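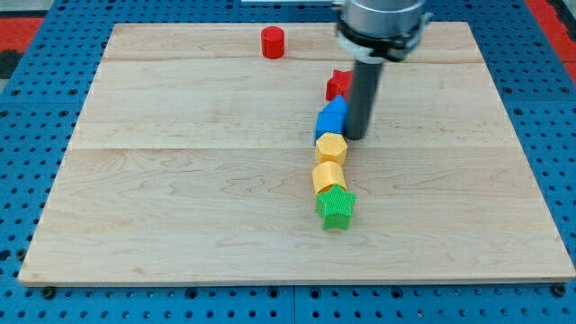
Home News Schools Business Outdoors Calendar Contact

Robots push, visitors cheer at Sutari open day in Gultport

June 24, 2025
By Rasa Grīnberga

If you had told me last week that I would stand at a railing and clench my fists over a star-shaped toy block, I would have laughed. But there I was on Saturday afternoon at the Sutari workshop in Gultport, leaning forward with a crowd of strangers while a robot arm tried to slide the block into place with a single gray rod. When it got there, a man behind me yelled "Yes!" so loudly that his daughter covered her ears.

Sutari opened its doors to the public for the first time since moving into the old print shop on Bae Street. The company had set aside space in Room 105 for its robot demonstrations, with smaller displays along the hallway and a table outside for lemonade and sandwiches. Doors opened in the late morning and stayed open until 6 p.m., although plenty of people were still talking in the parking lot well after that.

The big draw was a project called Parnosine. The idea is very easy to describe, and a lot harder to pull off than I had imagined. A robot arm hangs over a wooden board with colored blocks on it: stars, a little house, a cylinder and so on. The arm has no fingers to pinch with and no suction cup. All it has is a rod pointing straight down, and with that it has to push the blocks wherever somebody asks for them.

"Put the blocks in a line" was the most popular request of the day by a mile. Visitors could also ask for a particular block to go next to another one, or for two colors to be kept apart. A staff member repeated the request into a microphone, the arm swung over, and off it went, nudging and circling and coming back around for another try.

Dae-han Jin, the engineer who led the afternoon sessions, had clearly prepared himself to answer the same question over and over, which was why they didn't just give it a gripper.

"With a gripper you grab the thing, and then you pretty much know where it is," he told our group. "When you push something, it can spin on you. It can slide farther than you wanted, or bump its neighbor. So the robot has to look, push a little, look again. We learn a lot more from that than we would from picking things up."

He then invited us to try it ourselves, and this turned out to be my favorite part of the whole visit. On a side table there was a plain board, a few spare blocks and a wooden dowel. One hand behind your back, dowel in the other, and your job was to make a straight row. I went in with total confidence. My house-shaped block rotated the moment I touched it, and when I tried to turn it back I knocked a star completely out of the row. The star shapes are the worst of the bunch, if you ask me — push on a point and they pivot, push between two points and they travel nicely for a bit and then change their minds. The cylinder wandered off on its own as soon as I got anywhere near it.

A girl of maybe nine took over the dowel from me and had her row finished before I had put my notebook away. Her trick was to make lots of tiny pushes and walk around the table to see each block from a different side. Jin was delighted. He called over a coworker to watch and asked the girl to explain to the group how she had done it, and she did, at length!

The robot sessions ran in 30-minute slots, and I stayed for two of them. The first one went smoothly. In the second, the arm made a hash of a request to bring a yellow block over to a green one. It approached from the wrong side, backed up, went all the way around and pushed the block nearly to the corner of the board. There was a groan from the crowd. Jin let it keep going. It lined itself up again, came in from behind and brought the block back across the planks in a string of short shoves, and the groan turned into clapping.

I asked him afterward if he had been nervous. He said the mistakes were the reason he liked doing these sessions in front of people. In the workshop, the team resets the board, runs the task again and writes down what happened. They will often do that 100 times in a row for one request, moving the blocks to new starting places each time. After a week of this, he said, it's easy to forget that the thing is fun to watch.

And it is fun to watch. I think the slowness helps. You have time to guess what the arm is about to do, and people did guess, out loud and usually all at once. By the middle of the afternoon there was a row of kids along the railing calling out directions. A retired couple next to me had settled on opposite theories about how it picks which side of a block to push from, and they were still discussing it when I ran into them later at the lemonade table. (She thought it always went for the flattest side. He thought it went for whichever side was closest. Jin's answer, when they asked him, was that it depends, and neither of them seemed satisfied with that.)

There was plenty to see outside Room 105 too. In the hallway, staff had put out worn and broken parts from the past year, with handwritten cards saying what each one had been used for and how it failed. I spent longer there than I expected. One card next to a bent rod just said "Friday, 4:50, should have gone home." There were also trays of early blocks in shapes that didn't make it, including a crescent that apparently drove everyone up the wall, and visitors were welcome to pick them up and handle them.

Upstairs, two of the programmers were showing a screen with the robot's view of the board and answering questions about how spoken requests get matched to blocks. This was the most crowded corner of the building and also the hottest, so my notes from it are short. What I did write down is that color words cause more trouble than you'd think. If there are two yellow blocks on the board and a person asks for "the yellow one," the robot has to pick, and the team has not yet agreed on whether it should ask a question first or just make its best guess. They took a show of hands. Our group was firmly in favor of asking.

Several teachers from the area had come along, and a few of them were asking about class visits by the time I left. Sutari says it would like to host school groups starting in October, in the mornings, when the workshop is quieter. Younger classes would do the dowel game and watch a demonstration. Older students would get to plan a set of requests, run them on the robot and keep their own tally of how it did. Teachers can leave their names at the front desk or write to the workshop, and there is no charge for the visit.

I had one question left at the end of the day, and it was the one my editor had sent me out with: what is it for? Jin took it in good spirits. He said no one at Sutari expects to sell a machine that lines up toy blocks. What they want is a robot that can take a plain request from someone standing next to it, start on it, and then adjust when that person says "a bit more to the left" or "no, the other one." Blocks on a board are a cheap and safe place to practice that, he said, and nobody gets upset if a star ends up on the floor. He pictures it sorting parts on a bench or clearing space on a packing table, but he wouldn't give me a date for any of it.

He did give me one more turn with the microphone. I asked for the red cylinder to be moved to the bottom of the line, which I thought was a pretty mean request given my own history with it. The arm came down beside it, tapped it once and waited, and then started pushing. It took a while. The cylinder rolled its shoulder against the neighboring blocks twice and had to be coaxed around them — and then it was in, a little crooked, and I caught myself clapping along with all the nine-year-olds.

Sutari has not set a date for the next open day, but staff said they would like to hold another one before winter, with more room at the railing and more dowels. Parking is behind the building, and the side entrance on Bae Street has a ramp.

Last updated: Tuesday, 9:15 a.m.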